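Why I voted yes on the second offer

25 Feb 2025

A few people have asked how I voted on the contract and why, so I am writing it down once. I work as a classroom aide in the Klinhom district. I have been in the same building for most of my time there, with the youngest kids, and I belong to the support staff union. The teachers have their own union and their own contract. People outside the schools tend to think we are all one group, and a lot of the confusion this winter came from that.

Our old contract ran out last summer. We kept working under its terms while the two sides talked. That is normal and it happened the last two times as well. What was different this time was the health plan. The district wanted to move us from the plan we share with the teachers to a cheaper one, with a higher deductible. In exchange they offered a raise that looked fine on paper until you did the math on a family plan.

The first offer came in December. I read the whole thing at my kitchen table over two evenings. It was 36 pages, and most of those were old language carried over with small changes. The parts that mattered were the wage table, the health plan section and a paragraph near the back about "flexible assignment." That paragraph would have let the district move an aide from one building to another with two days of notice. For anyone with a car and no kids of their own, that is an annoyance. For the aides who take the bus in from Nandodton it could mean getting to work late every day or quitting.

I voted no on the first offer. So did most of the people I know. It failed, and the bargaining team went back in.

Then we had the strike vote, which passed. I voted yes on that too, and I want to be clear that authorizing a strike is a separate thing from going on strike. The vote gives the team permission to call one. My brother-in-law did not believe me about this and I had to show him the flyer.

We never walked out. We picketed before and after work for two weeks, on our own time, at the district office and outside the high school. The mornings were cold. I stood with the bus drivers mostly, because they bring coffee and they know how to dress. Some parents honked. One man rolled his window down and told us we should try a real job, and then he had to sit there at the red light with his window open for quite a while.

The teachers had a clause in their contract that kept them from striking in support of us. They could picket off the clock, and many did. I have heard people complain that the teachers did not do enough. I don't agree. Ekkachai Ratanaporn, who teaches fourth grade down the hall from me, came out on five of those mornings and then went in and taught a full day. He did not owe us that.

The money

An aide at my step makes so little that I won't print the number, partly because my mother reads this. I will say that the first offer would have put $1,757 more a year on my pay, before taxes. The new health plan would have raised my deductible by $2,000. Anyone who went to the doctor more than a few times would come out behind. I have a daughter with asthma, so I go to the doctor more than a few times.

The second offer keeps us on the teachers' plan for the life of the contract. Our share of the premium goes up a little in the second year and again in the third. The raise is smaller than the first one. There is a one-time payment of $1,000 for everyone who was on the payroll at the start of the school year, and part-time people get the same amount as full-time people. I was surprised by that and glad to see it.

Flexible assignment is still in there, but it now says ten working days of notice, and they have to ask for someone willing before they pick someone. I would have liked to see it gone. I don't think it was ever going to be gone. There are two buildings on the Sulirham side of the district that can't keep aides, and the district needs a way to cover them. Paying more at those two buildings would also be a way to cover them, and our team proposed it. It went nowhere.

What I didn't like

The contract is three years. I wanted two. Health costs change a lot in three years, and by the end of it the smaller raise will feel smaller.

It does nothing about staffing. On paper my classroom has two aides. In practice one of us gets pulled most days to cover lunch, or the office, or a kid in another room who is having a hard time. The contract has a line saying the district will "make reasonable efforts" to keep classroom aides in their classrooms. That line was in the last contract too, word for word. I checked.

I also didn't like how we heard about the tentative agreement. The district put it on its website before our own team had sent it to us, so the first I learned of it was from a parent at pickup. She congratulated me. I didn't know what for. The team says the two sides had agreed on a time and the district went early. The district says it was a mistake. I have no way to know, but it left a bad taste, and I think it cost some yes votes.

The ratification meeting was in the cafeteria at the Wulent Street school and it ran long. People were upset, and they had a right to be. A custodian who has been with the district since before I was hired got up and said that he had seen four contracts and each one had been sold to him as the best we could get. He was voting no. I thought about what he said for a long time afterward, and I still think he is right about the pattern.

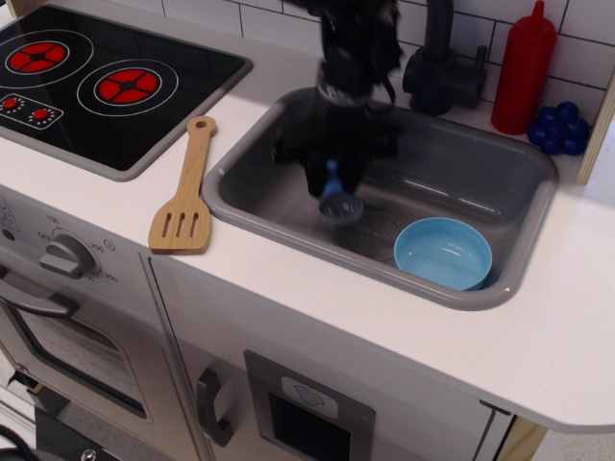 What decided it for me was thinking through what happens after a second no. We would have had to strike. I believe we could have held out a week. I am less sure about two weeks. Our strike fund is small, and the payments from it would not have started until the second week. I know several people on my hall who could not have made rent. I also know the district had already lined up substitutes at a daily rate higher than ours, which made me angry enough that I nearly voted no on that alone.

I also thought about the kids, though I am careful about saying so, because that gets used against us every time. We are told that if we cared about the children we would be at work. I have been at work. The little ones I have this year don't do well with changes in who is in the room. A week of strangers would have set some of them back a month. That was a real cost and I counted it, along with the rent and the deductible.

So I voted yes. It passed, but not by a lot. I don't hold anything against the people who voted no, and I hope they feel the same way toward me. We all still have to share one microwave.

Things I would like us to do before the next round: get the strike fund up, start surveying members a year ahead, and keep a written log of every time a classroom aide gets pulled. I have started my own log in a spiral notebook. Date, time, where I was sent and how long. If you are an aide in the district and want to do the same, you don't need a form. Any notebook will do, as long as you write it down the same day.

I have been asked whether I will run for building rep in the spring. I haven't decided. The meetings are on the same night as my daughter's swim lessons, and there is only one car.

The one-time payment is supposed to be in the second check after the school board signs off. The board meets next week. If yours doesn't show up, call the union office first and payroll second, and have your employee number ready when you call, because they will ask for it and the hold time is long.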